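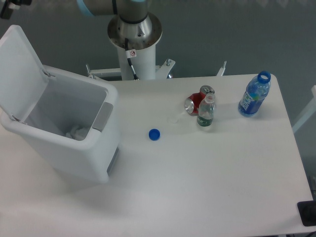
The table-clearing task: lidded bin on the left, items to the right.

Setting up and scoring the table-clearing task

Velldale Robotics Club, task notes for new members
Written by Embla Fjeld, last changed 2019-02-07

These notes cover the clearing task we use for the April round against Salville and Warnbridge. The arm has to pick up the rubbish from the table and put it in the bin. Read all of it before you book a slot on the arm. If you have only done the block-stacking task so far, the start-up steps are the same but the gripping is harder.

What you need

A small plastic bin with a hinged lid
A drinks can, already crushed
A small water bottle with its cap on
A larger sports drink bottle with its cap off
A loose bottle cap
A clear cap or ring
One piece of crumpled tissue

Colours do not matter under the rules, but practise with a mix. A white bin on a white table is hard for the camera because the rim and the tabletop look much alike. A clear cap on white is harder still. Blue and red items are easy to find, so do not judge your program on those alone.

Laying out the table

1. Wipe the table and let it dry. Bottles slide on a damp surface.

2. Put the bin on the left side of the table with the lid fully open and tipped back. The lid must stay open by itself. If it drops, swap the bin and tell whoever is running the session.

3. Put the tissue in the bottom of the bin. The rules allow one item in the bin at the start, and it does not score. We leave it in because some programs see the tissue and try to take it out again. You want to find that out in practice.

4. Place the can on its side. Do not stand it up.

5. Stand the water bottle in front of the can so that it overlaps it from the camera's point of view. The overlap is part of the task. A program that treats the two as one object will close the gripper on both and drop them.

6. Stand the sports bottle near the back right corner. This is the longest reach to the bin and the only item that has to be carried upright.

7. Put the loose cap flat on the table between the bin and the can. Put the clear one a little further over.

8. Keep the front of the table clear.

Before you run

Check that the arm is at its home position and that its cable hangs free of the stand. Check the bolts on the stand by hand. Set the speed limit to 29 per cent for a first run with any new program. You can go up to 70 per cent once you have had 2 clean runs in a row, and no higher in a club session.

One person holds the stop button for the whole run and does nothing else. The same person does not also keep score.

Order of picking

You may pick in any order. Most teams start with the water bottle, as it is in front of the can and moving it gives a clear view of what is behind. After that take the can, then the caps, then the sports bottle last.

The can gives the most trouble. Once crushed it has no two sides that are parallel, so a grip worked out from its outline will often twist. Jurić, the team that shares our practice hours, go for the ends of the can and get a better hold. We grip across the narrowest fold. Try both and write down which you used.

For the caps, bring the fingers down slowly until they touch the table, then lift by a hair before closing. If you close while pressing down, the cap shoots out sideways.

Move the sports bottle slowly. With the cap off, anything left inside will spill if it tips before it is over the bin. For your first few runs use an empty one.

Scoring

Each item that ends up inside the bin scores. An item resting on the rim or leaning against the lid does not. An item knocked off the table is out for that run and may not be put back. Spilling on the table loses the score for that bottle, even if the bottle itself goes in. If the arm moves the bin so that it hangs over the table edge, the run stops there.

The time limit is 500 seconds from the first movement of the arm. Looking and planning before the arm moves is free, so do not rush it.

After the run

Save the log with your initials and the task name. Note the speed setting, the order you picked in and what was dropped. Empty the bin, put the tissue back and lay the table out again for the next person. Crushed cans can have sharp edges, so use the gloves from the drawer under the bench.

Common faults

Gripper hits the lid: your path comes in from too far back. Set a point above the open bin and drop straight down from there.

Clear cap never found: lower the room lights on one side. A small shadow round the edge is often enough.

Arm stops short of the sports bottle: check the table has not been pushed away from the stand. There is tape on the floor for the legs.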